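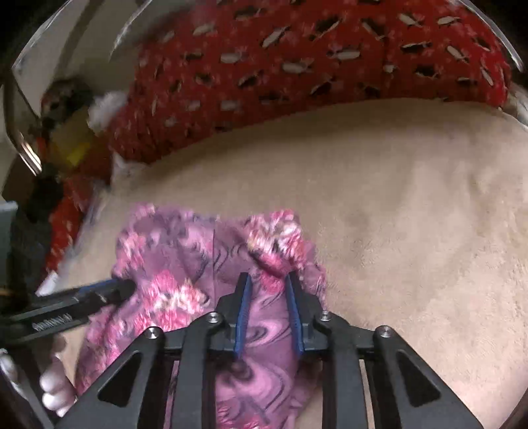 I make a lot of pillowcases. They're what I sew when I don't feel like thinking, and they're what I hand to anyone who asks me to teach them, so I figured it was time to write my way of doing it down. It's the rolled-up kind (some people call it the burrito method), where the cuff goes on with no raw edges showing anywhere. If you can sew a fairly straight line you can do this in an evening!

## What you need

For one standard pillowcase:

- 3/4 yard of your main fabric
- 1/4 yard for the cuff
- a strip 2 inches wide for the trim, cut across the full width of the fabric
- thread, pins or clips, an iron, and something to cut with

Quilting cotton is easiest. I had a thrifted bedsheet phase and those work too, though some of the older ones have gone thin in the middle, so hold them up to a window first.

Wash everything before you cut. I skipped this exactly once, with a red cuff on a white case, and that pillowcase lives in the guest room now, facing the wall.

## Cutting

Press the fabric first. Then square up one end and cut:

- main piece: 27 inches by the width of the fabric (usually 40 to 44 inches)
- cuff: 9 inches by the width
- trim: 2 inches by the width

Trim off the selvages, and get all three pieces the same width while you're at it. If your print has a right way up, lay it so the 27 inch side runs from the closed end of the pillow to the opening. With a print that goes every which way you can ignore me and just cut.

## The roll

Okay, this is the part that makes people nervous, and it really is fine.

1. Fold the trim in half the long way, wrong sides together, and press it.
2. Lay the cuff flat on the table, right side up.
3. Put the main piece on top, right side up, with the top edges lined up.
4. Lay the folded trim along that same top edge, raw edges matching.
5. Starting from the bottom, roll up the main piece (only the main piece!) until the roll sits in the middle of the cuff.
6. Bring the bottom edge of the cuff up and over the roll, and match it to the top edge. Pin through all the layers.

You should have a long fat tube with the roll trapped inside. Run your fingers along the pinned edge before you sew. If you can feel the roll anywhere near it, push it back down, or you'll catch it in the seam and be up until midnight with the seam ripper.

Sew along the pinned edge with a 1/4 inch seam. I set my stitch length to 2.5 and go slowly over the ends. Then reach into the tube, grab the main piece, and pull it out through one end. The whole thing turns itself right side out and there's your cuff, finished on both sides. I've done it so many times and I still like that bit best.

Press it well. Press the trim toward the main fabric or toward the cuff, whichever looks better to you. If it keeps flipping up, a line of topstitching right next to it will settle it down.

## Side seams

I use French seams here. My serger was an old Cluler and it ate a pillowcase in October, so we're not on speaking terms.

1. Fold the case in half, **wrong** sides together. Match up the trim first and pin there, then pin the rest.
2. Sew the side and the bottom with a 1/4 inch seam. Trim that down to about 1/8 inch and clip the corner.
3. Turn it inside out, poke the corners out gently, and press the edges flat.
4. Sew the same side and bottom again, this time at 3/8 inch.

Backstitch at the open end, because that's where it gets yanked every time the sheets are changed.

Turn it right side out and check along the seam for little whiskers of thread poking through. If there are any, go over that stretch again a hair deeper.

## Other sizes

For a queen pillow, cut the main piece 31 inches instead of 27. For king, 36 or 37. Cuff and trim stay the same. Travel pillows are all over the place, so measure yours around the middle and along its length, then add an inch or two each way so you're not wrestling it in.

I'm working on a version with an envelope flap inside the opening and I'll post it once I've got the flap to lie flat.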